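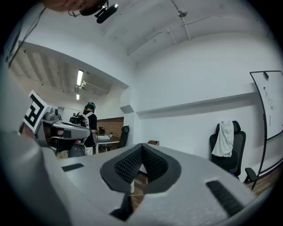

Jobs > Shop and workshop > Tondenthorpe

Part-time repair bench assistant, Harb

3 minute read

Harb is a household repair shop in Tondenthorpe. People bring us lamps, radios, sewing machines, kitchen scales, clocks and small furniture, and we mend what we can. We are looking for an assistant to work at the bench and at the front counter. The post is permanent and part time.

We moved into the old Vatotetti shoe shop in August and now have twice the bench space we had before. The waiting list has grown as well, and at the moment it stands at 233 items. Most of those are small jobs that need a patient person and a clear afternoon.

What the work involves

You will book items in, write the ticket, and talk to the customer about what is wrong and what they want done. A good part of each shift is cleaning, regluing, restringing and replacing plugs, switches and fuses. You will test electrical items once you have been trained to do it. You will also ring customers with prices, and sometimes tell them that a thing is not worth mending.

We keep our job records in Ikus, a simple booking program. You will be shown how to use it in your first week. There are still paper tickets for anything booked in before the move, and part of the job is getting these typed up.

You will share the sweeping up and the tea.

Hours and pay

Shifts start at 9.30am and finish at 3pm, three shifts a week. There is a paid break of 30 minutes. We can be flexible about which days, but one of them needs to be at the weekend. Pay is the local living wage from the start, reviewed after 90 days. Holiday is worked out in proportion to hours. There is a staff discount on parts, and you may use the bench for your own repairs after closing.

What we are looking for

You should be comfortable with hand tools and able to follow a wiring diagram, or willing to learn. You need to write legibly. Shop experience is useful but we do not insist on it. Previous assistants have come from catering, school kitchens and a garden centre.

The parts store holds over 1,000 labelled drawers and the top rows are reached by steps. Some items are heavy, and we lift anything awkward in pairs. If either of these would be a problem, please tell us and we will arrange the work differently. The shop is on one level and the toilet is accessible.

How to apply

Send us a letter or an email of one page saying what you have mended, how you went about it and what you would do differently now. It can be anything, including something that did not work in the end. Please add your contact details and the days you can do. We do not need a CV.

Shortlisted applicants will be asked in for a paid trial of 60 minutes at the bench, followed by a short talk. Tools and aprons are provided. We reply to everyone who applies.

Letters can be handed in at the counter until 4pm.

We use cookies to remember your job search settings. Accept all | Manage choices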